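2018-12-22

**Clendero opens shared equipment scheme for small firms planning a first picking cell**

Clendero, the equipment planning and leasing firm, is taking applications for a scheme that lets small warehouses and returns centres test a robot picking cell on their own goods before they commit to buying one. The scheme is called Trurus and has 10 places in its first round. Applications close in July.

Firms that join pay a fixed monthly fee for up to 15 months. The fee covers time on a test cell, a written budget for a full installation and help with comparing quotes from suppliers. Firms may leave after the trial stage with no further charge, and they are not required to buy or lease through Clendero.

"Most of the people who ring us have a price for an arm and nothing else," said Elmarie Du Plessis, head of equipment planning at Clendero. "They have left out the gripper, the bins, the cabling, the guarding and the hours someone will spend setting it all up. On the last set of budgets we went through, the arm came to less than half of the total."

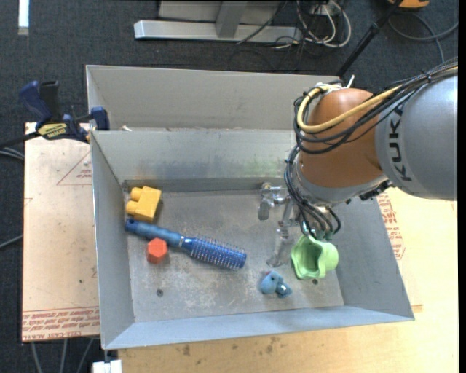 Applicants are asked to send in a list of the goods they want handled, with sizes and weights, and a box of samples. Mixed goods take longer to plan for than a single product line, and the budget has to allow for that. A hairbrush, a toy building block and a small light blue toy figure lying in the same metal bin each need a different grip, and a gripper with a long narrow finger may suit one and fail on another. Trurus budgets therefore list gripper parts on a separate line, with a sum set aside for changes during the first year.

The written budget also covers floor space, power, spare parts, staff training and yearly servicing. Cables and clamps are priced as items that wear out and will need replacing.

Mathebula, a returns handler with 60 staff, used an early version of the planning service. Its operations manager, Aliki Psarras, said the firm put back its purchase as a result.

"We had money in the budget for two arms," she said. "After the planning work we bought one, and spent the rest on bins and training. We'll look at the second one when we know what the first costs us to run."

Trial sessions will be held at Clendero's Doven site. Each firm is given 10 days on the cell, which can be taken together or split into two visits. Travel is not included in the fee.

Application forms and the full list of charges are available from the Clendero planning desk. Firms that already own an arm and want a budget for a second cell may also apply.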